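August, late, kitchen table

Third evening in a row I've come home and washed the dishes by hand after spending nine hours trying to get a machine to tidy a counter. I mention it for the record. The dishwasher, which is a robot by any fair definition and has been since before I was born, is waiting on a door latch from a man who doesn't return calls.

Today was clearing day. The task is to pick one thing up off a cluttered surface and put it somewhere else without disturbing the other things, a job my niece could do at two, although she'd have put it in her mouth. We run it all in simulation first, so there is no crockery to sweep up afterward, only numbers. Maham Sandhu changes the layout every morning and won't tell anyone what she's moved. She says this is science. I think she enjoys it.

Jawad had 841 runs finished by lunch and was walking around with the number like a man carrying a cake. I asked how many of them would have satisfied his mother. He went back to his desk. To be fair to him the new grasp code is a lot better than what we had in spring, when the Driston build would close its fingers on thin air, lift the thin air with great care, and set it down exactly where it was told to.

I saved one view from the afternoon because I sat looking at it for so long that I may as well keep it.

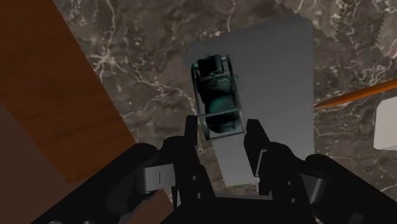 Marble, gray sheet, small caged object. Fingers open.

I know that marble better than I know my own ceiling. Somebody picked it out of a texture library and now I see those veins when I shut my eyes. Juwita says no family that owns a counter like that is going to be short of people to clear it. She also asked what the thing in the little metal cage was supposed to be, and we went around the room. Bottle, said Jawad. Motor, said Maham, who ought to know and was being coy. I said canister, to be different. Three grown adults with degrees, and we want the arm to decide whether it goes in the cupboard or the toolbox.

Which is my whole complaint, really. The picking up is coming along. I'd trust it with a can of beans in a year or two. What it hasn't got is any idea why a thing is on the counter in the first place. I leave my keys by the toaster on purpose. I leave the mail there out of cowardice. Any machine that can't tell those two apart will put both of them in a drawer and I'll be late for work and also behind on the gas bill.

Rizwan Gilani came through at 3 with the people from Valtonen, who make shelving and would like something to restock the small parts bins on their shop floor. Nice people. They had the sense to ask how long it takes. Ninety seconds an item on a good run, I said, and one of the women laughed out loud and then saw I wasn't joking. She told me their slowest picker is a fellow who stops to talk about fishing, and he beats that with time left over for the fish. Rizwan said "today's figure" four times. I counted, having nothing else to do with my face.

Still, they're coming back. Bins are kinder than kitchens. Same part, same place, same light, and no one has left half a sandwich on top. If I had to bet I'd say shop floors get their helper well ahead of me getting mine, and that the first one will do a single dull thing all night long and need a person to come in at six and unjam it.

Ghazala Sial wants the write-up for Bilau by the end of the month, with 14 pages and a "positive outlook." I have two pages and an outlook. Must ask her whether appendices count.

Also must: call the latch man again. Buy sponges, the green kind, these are falling apart. Pay the gas.

Pan still soaking. I've decided it's a run in progress.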